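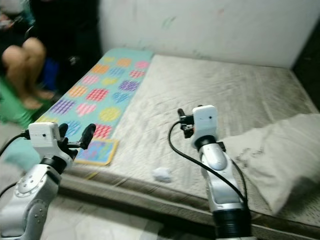
Readers who come to the Petley books expecting a plot are going to be disappointed by page 104, according to one early notice, and the ones who aren't will be disappointed by the ending. The remark has been printed on the back of every edition since the first, apparently at the author's request.

The Petley Cycle is a series of 3 fantasy novels set in the canal city of Jelska, where magic is legal but requires a permit. The books follow a junior permit clerk who inherits a curse through a filing error and spends most of the series trying to have it reassigned. The author has never been named in print. The copyright page credits "the Petley office," and royalties are said to go to a post office box.

Publication history

The first novel, The Salt Ledger, was turned down by several large houses before it was accepted by Itola, a small press until then known mainly for hiking guides. Itola printed 4,000 copies and stored most of them. Sales picked up when a bookstore chain shelved the novel under accounting, where it was bought by people who liked it.

The second book, A Clerk in Winter, followed a year later and is the longest of the set. It contains a map of Jelska on which 2 of the bridges lead to the same place.
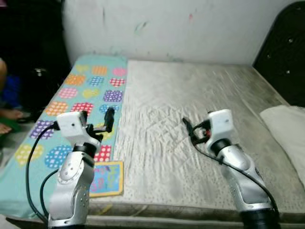
The error was kept in later printings, and the third book, The Lesser Seal, builds a good part of its story on it. Fans disagree over whether this was planned. The publisher has said that it was, though it took until the following September to say so.

An audio edition was released by Sampaio on Nov 7, 2020. It runs long, mostly on account of the footnotes, which are read in a different voice and sometimes interrupt each other.

Reception

Reviews of the first book were few and polite. The second drew more attention, including complaints that the dragon mentioned in chapter one does not appear until the appendix.

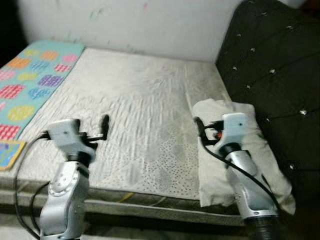 One reader wrote to the publisher that the dragon was the only character who behaved sensibly and ought to have been given the permit office to run. The letter was included in the paperback of The Lesser Seal, between the glossary and an order form for hiking guides.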